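The table in the back room

I promised in March that I would write about the table, and then I did not write about anything at all for a long time. I am sorry for this. The work took most of my evenings, and when I write in English after nine o'clock I make mistakes that I see only in the morning.

So, the table. We bought it when we moved to Itthorpe, from a small shop called Laxdal which sells used furniture from offices and schools. It cost 40 pounds with delivery to the door, but only to the door. The stairs were our own problem. It is a simple table of light wood, with no drawer and no decoration, and I chose it mostly for its length. In our previous apartment in Grodstead I had a desk so small that the lamp and the cup of tea were always fighting for the same corner.

For the first weeks I did not do anything with it. It stood by the wall with moving boxes on top, and I told myself that I was deciding where it should go. Then I took the boxes away and saw the state of the surface. Somebody before us had put a hot pot on it, more than once, and somebody had also written with a ballpoint pen on paper so thin that the letters went through into the wood. I could read part of a shopping list. The old varnish was yellow and shiny in the places where people do not put their arms, and gone completely in the places where they do.

I had never sanded a table before. I read many instructions and they did not agree with each other, so I went to the hardware store and asked for paper with a grit of 100, then for a finer one. The man asked me if I had a machine. I said no, and he looked at me with pity. He was right to do so. By hand it took me 4 evenings for the top only, and I still have not touched the legs. If you want to do the same work, please borrow a sander from someone.

The dust I had not thought about enough. I closed the door and put a towel along the bottom of it, and I opened the window, and still I found a soft layer on the bookshelf in the hall. On the other hand, the smell was very pleasant. When the varnish was gone the wood was much paler than I expected, almost cream, with thin lines going along the whole length. I stopped several times just to pass my hand over it. I think this is the part that I will remember.

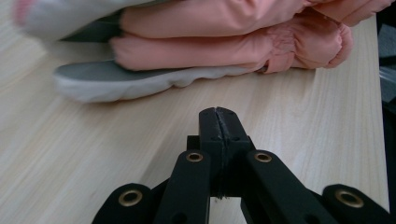 After the sanding I had to choose what to put on the wood, and this decision was more difficult than the work. Oil makes the color warmer, and I was afraid that it would become yellow again like before. Wax is beautiful but it does not like tea, and I drink a lot of tea. In the end I took a matte water-based lacquer from Soltier, two thin layers, with a very fine paper between them. I tested it first on the underside, near one of the legs, and waited until the next day to look at it in daylight. I recommend this test to everybody. Under the lamp in the evening every finish looks the same, and I would have chosen the wrong one.

One ring from the hot pot is still there, at the end near the window. I sanded over it until I was afraid of making a hollow, and then I left it. It is weaker now, and I put the pencil cup on it – so the pencil cup always has its place and I never need to think about where it goes. The shopping list is gone, which I regret a little. I had got used to reading "onions" while I waited for the kettle.

Now comes the second question, what a table is for. My idea was that it would be my writing table. This lasted for a short time only. A long flat surface in a home is an invitation, and everything that has no place comes to it: the post, the screwdriver, a glove, batteries which are maybe empty and maybe not. I am not better than the others in my family in this matter. I put down my keys there every day and then I look for them in my coat.

I tried first to make a strict rule that nothing may stay on the table overnight. It was a good rule and we followed it for five days. What works better is smaller. At the end of the day I move the loose things to one side and I put back in their places only those that I can put away without walking to another room. The rest may wait until the weekend. It takes a few minutes, and in the morning there is always enough free wood in front of the chair to open a notebook and a laptop.

A few practical notes, for those who asked me by email. I clean the top with a cloth that is only a little damp, and then I dry it with another one. I do not use the spray from the kitchen. Under hot things I put a piece of cork, also under the teapot, and under the lamp there is felt. The chair came from the same shop and it is a little too high, so for now I keep my feet on a box from the move. On the side of this box somebody from the moving company has written 227, and I have no idea what they were counting.

I have not yet decided about the legs. They are still covered with the old yellow varnish, and when you sit down you do not notice it, but from the door you do. My plan is to do them in summer, outside, if the neighbors do not mind the dust. Then the table will have to go down the stairs again, and I need to measure the turn near the bathroom before I promise anything.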